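Zatitz shares first results from its two-handed tidying study

For immediate release, March

We've got some news, and I've been itching to write it up properly! Over the winter our small group at Zatitz has been testing a new way of teaching robots to do table jobs with two hands, and the first round of results is out now, together with the recordings behind it. The method is called Goneck, and the short version is that it needs far fewer demonstrations than we'd been using before. 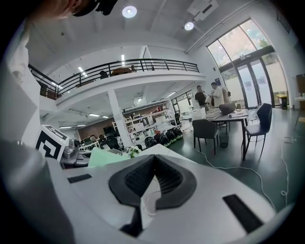
By the lead researcher, Goneck project, Zatitz

If you've followed our earlier work (the Mussa arm, mostly) you'll know that we used to collect everything by driving the robot itself. It's slow, it's tiring, and you spend half the morning waiting for a joint to cool down. So for Goneck we went over to hand-held grippers completely. A person picks up a pair, does the job at an ordinary table, and the movement of both hands is recorded along with the view from each gripper. The robot only comes in later, at the testing stage.

We gathered 2000 demonstrations for this release, from 18 people, most of whom had never held one of these things before. I was a bit nervous about that. Beginners fumble, they change their minds halfway, they put an object down and pick it up again -- and our old training method copied every bit of that faithfully, dithering and all. What Goneck does is look at how the two hands move in relation to each other, find the stretches where one hand is really just waiting for the other, and give those much less weight in training. It's a simple idea and I'm still slightly cross that we didn't try it sooner.

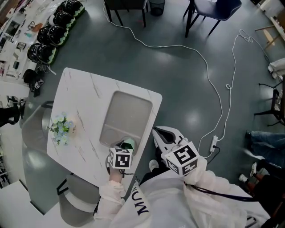 On our tidying test, where small objects have to go on or off a tray without the arms getting in each other's way, the Mussa arms trained with Goneck matched our old score using only 40 per cent of the demonstrations. Give it the full set and it does better still, mostly on the handovers, where one arm passes an object to the other. Handovers were our weak spot for ages, so that's the bit I keep going on about to anyone who'll listen.

It isn't all rosy. Shiny packaging still causes trouble, and the system gets muddled if a task can sensibly be started with either hand. We ran 18 different tasks and it made a real difference on most of them, but on pouring it was no better than what we had before, and on folding it was a touch worse. The full table of scores is in the report, with the bad ones left in.

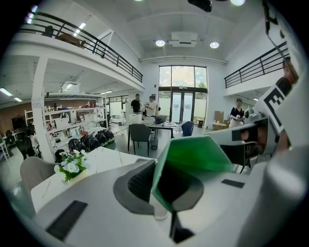 We made a decision early on to record in a working room, with everyday clutter and people getting on with their day. Lab recordings against a plain backdrop are lovely to train on, and then the robot meets a real office and goes to pieces. I wanted the grippers to see things like the daisies on the marble-look table, the laptop and books on the desk further back, people standing about behind it, and daylight coming through that big window. The model has to learn that none of this matters to the job, and it can't do that if it never comes across any. When we tested on tables in a different building, the scores dropped a little, though much less than they did last year.

The marker patterns on the grippers help us check the tracking, by the way, and we've put a long section on calibration in the report for anyone wanting to build on it. Please read that part before you write to me about drift!

The recordings, the training code and the report can be downloaded from the Zatitz project pages, free for research and teaching. Our partners at Namidico are looking after the hosting and will be adding a smaller starter set in May for people with slower connections. Next on our list is a version for longer jobs, such as clearing and relaying a whole table, and we'd love to hear from groups who want to try Goneck on arms other than ours.

Press questions and requests for a visit should go to the Zatitz press desk through the contact form. Mornings are best if you'd like to speak to me directly.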